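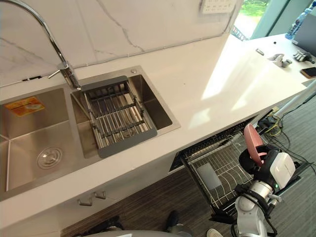
On lave tout de suite ou on laisse tremper ? Tout de suite, sauf les plats à gratin, qui ont droit à une nuit.

Voilà, c'est la règle depuis le déménagement, et je la note ici vu que Samah me la redemande à chaque fois qu'elle vient manger. Billet rapide, j'ai un train dans pas longtemps.

Donc l'évier. Double bac, inox, un grand et un petit. J'ai mis des semaines à comprendre comment m'en servir. Au début je lavais dans le grand, je rinçais dans le petit, et la vaisselle propre finissait en pile sur un torchon trempé. Nul. Maintenant : tout dans le grand, lavage ET rinçage, et l'égouttoir à tiges posé sur le petit bac. Ça goutte directement dedans, plus de flaque sur le plan de travail. Il est un peu de travers chez moi, je le redresse, il se remet de travers, j'ai arrêté.

L'étiquette du fabricant (enfin je crois que c'est ça, le truc orange et jaune) est toujours collée sur la paroi arrière du grand bac. Ilham Sqalli m'a dit huile de tournesol + chiffon. Pas encore fait. Ça fait depuis juillet que c'est « pas encore fait ».

Le plan de travail maintenant. Blanc. Très joli, très pénible, le curcuma on n'en parle pas. Bicarbonate, un peu d'eau, on laisse poser, on rince. J'avais acheté un produit exprès chez Jamelis, 70 dirhams le flacon, résultat pareil. Le flacon sert à caler la porte du placard. 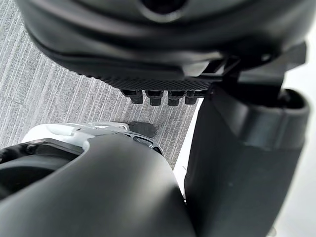 Et puis les petites choses qui s'accumulent au bout, côté fenêtre. Alors là j'ai pas de méthode. Je vide tout le soir, le lendemain c'est revenu. J'ai essayé le panier « à trier », il s'est rempli en deux jours et je l'ai plus jamais ouvert. Samah dit qu'il faut un seul endroit par objet, elle a surement raison, elle a aussi une cuisine deux fois plus grande.

Ce qui marche à peu près : rien à moins d'un bras de l'évier. Le reste, je tolère. L'ordi reste tout au bout, près de la fenêtre, parce que c'est là que je lis les recettes et que j'ai déja noyé un clavier une fois.

À faire ce week-end si j'ai le courage : détartrer le robinet (vinaigre blanc, sachet, élastique), nettoyer la grille de la bonde, et l'étiquette. Oui, l'étiquette.

Je file. La recette des lentilles c'est pour le prochain billet, promis Ilham.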